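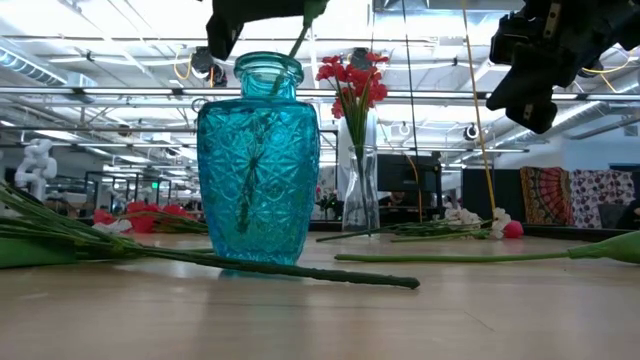 Section 4. Setting Up the Table Display

This section is for the person who arranges the flowers after the vases are unpacked. If you did not unpack the vases yet, please go back to Section 3 first. The Meleneo table set is sold with different vases and different stems, so your set can look a little different from the one of your neighbour. The steps are the same.

4.1 What you need

Please put these things near you before you begin:

- one coloured pressed-glass vase with short neck (we call it the short vase)
- one clear glass vase, tall (we call it the tall vase)
- artificial stems from the Fanolex bag
- a soft dry cloth, without loose threads
- a ruler or measuring tape
- a cutter for wire, if you want to make stems shorter
- old towel or a piece of felt, to protect the table

Note: Ordinary scissors from the kitchen are not good for the stems. Many artificial stems have a wire inside and the wire will damage the blade.

4.2 Preparing the table

1. Choose a table which stands firmly. Press with your hand on each corner. If the table moves, put a piece of folded card under the short leg.

2. Wipe the table top and let it dry completely. A wooden top with fresh oil or wax must wait one full day before you put glass on it.

3. Spread the towel or the felt on the part where you will work. You will take it away at the end.

4. Keep the middle of the table for the vases and use the sides for the stems. Lay the stems flat, with the flower heads pointing away from you or to the side. Do not pile them. The small clustered blossoms catch into each other very easily, and when you pull them apart some petals will come off.

5. Sort the stems by colour. Red goes with red, white with white. Long green stems with a single head, for example the closed calla type, should have their own place, because they are used one by one.

Caution: Do not let the stems hang over the edge of the table. A sleeve or a child can catch them and pull down a vase together with them.

4.3 The tall vase

Always fill the tall vase first. It is the back part of the display and it decides how high everything else will be.

1. Hold the vase with one hand under the base and one hand around the body. Never lift it by the rim.

2. Place it a little behind the middle of the table, and to one side.

3. Take the stems with the clustered blossoms, all in one colour. Red is the strongest in clear glass. Hold them as a bunch in your hand, with the cut ends together.

4. Tap the ends softly on the towel until they are level. In clear glass every stem is seen from all sides, and ends of different length make an untidy picture.

5. Put the whole bunch in the vase in one movement. Then open your hand slowly. The stems will fall to the rim by themselves.

6. Turn the vase a quarter turn and look. If there is a hole between the blossoms, bend one stem a little into it. Bend only the part above the rim.

7. The blossoms should spread out over the rim, but they should not cover the glass completely.

Note: If the bunch is too thin and all the stems lean to one side, tie them together with clear thread 6 cm from the lower end. Green tape also works, but you will see it through the glass.

4.4 The short vase

The short vase has a round shoulder and a narrow neck. Its pattern of cut stars and diamonds is already very rich for the eye, and for this reason we advise one stem only. Two is possible. With more stems the neck becomes crowded and the flowers stand up like a brush.

1. Put the short vase in front of the tall vase and beside it, so that both can be seen. Leave free space between the two glasses, at least the width of your hand.

2. Choose a stem. Measure it beside the vase before you cut anything. A good beginning is to have the part above the rim one and a half times as high as the vase.

3. If the stem is too long, mark the place with a pencil, hold it away from your face and cut with the wire cutter. Cut in several small pieces if you are not sure. You can always cut more.

4. Check the cut tip with your finger, carefully. If the wire comes out of the green cover, push it back or fold the end over with pliers. A sharp wire will scratch the inside of the glass and the scratch cannot be polished away.

5. Hold the stem near the top, below the flower head. Bring the lower end over the middle of the mouth and let it down slowly. Do not drop it. Keep it away from the flared rim, where the glass is easiest to chip.

6. When the end touches the bottom, let the stem lean. A stem in a round vase will nearly never stand straight, and you do not need to force it. Choose the side to which it leans and turn the vase until you like it.

7. Let go of the stem only when it rests against the rim and does not slide any more.

Caution: If you feel resistance in the neck, stop. Pull the stem out, remove the lower leaves and try again. Do not turn or press the stem in the neck.

Caution: The coloured glass of the Gullov type is heavy in the lower part but it can still fall when a long stem leans far out. If the vase tips when you touch the flower lightly, make the stem shorter or put clean glass pebbles in the bottom. Use not more than 400 g of pebbles.

4.5 Filling the rest of the table

1. A small potted plant with dark leaves can stand beside the tall vase. It makes the red look warmer. Put a saucer under the pot if the plant is a real one.

2. White stems may be used in a separate vase, or you keep them for changing later. We do not recommend to mix red and white in the tall vase the first time. Try it after you know how the bunch behaves.

3. Walk around the table and look from every chair. On a desk, check that the blossoms do not come before the monitor.

4. Take away the towel or felt. Lift one vase, pull the cloth from under it, put the vase back, and only then lift the next one.

5. Collect the cut ends and small wire pieces. They are hard to see on a wooden top, so wipe with your palm flat in a cloth, not with the bare hand.

4.6 Light

Pressed glass needs light from above or from the side. Under a lamp the turquoise colour shows bright and dark places in the cuts, and in a dark corner it looks almost grey. Move the vase before you move the lamp.

Do not leave the display in a window with strong sun. The glass will not change, but the red blossoms will become pale, and a full vase of glass can focus the sun onto the table.

4.7 Water

The artificial stems do not need water. If you wish to have water in the tall vase for the look, use boiled water which has cooled down, and change it every 7 days. The wire inside the stem can rust at the cut end and make brown water. Do not put water in the short vase together with cut wire stems. The neck is narrow and it is difficult to clean the inside.

4.8 If something is not right

The stem turns around by itself. The end is round and smooth. Bend the last part of it into a small foot.

The flower head hangs down. The wire is tired from too much bending. Put it lower so that the rim supports it, or order a new stem (part number 139 in the Hájek parts list).

The glass looks cloudy. Most often it is dust from the packing paper. Wash with lukewarm water and a drop of dish soap, rinse and dry with the soft cloth. Use a soft brush for the star pattern, because the cloth does not go into the cuts.

Petals come off. Keep them. A very small drop of clear craft glue will hold them again. Leave the stem lying flat until the glue is dry.

The vase left a ring on the table. There was water under the base. Dry the base and put a felt disc under it.

Continue with Section 5, Cleaning and Storing.

Meleneo Table Set, user guide, revised January 2022 | © Meleneo Home Goods | Contact us | Back to top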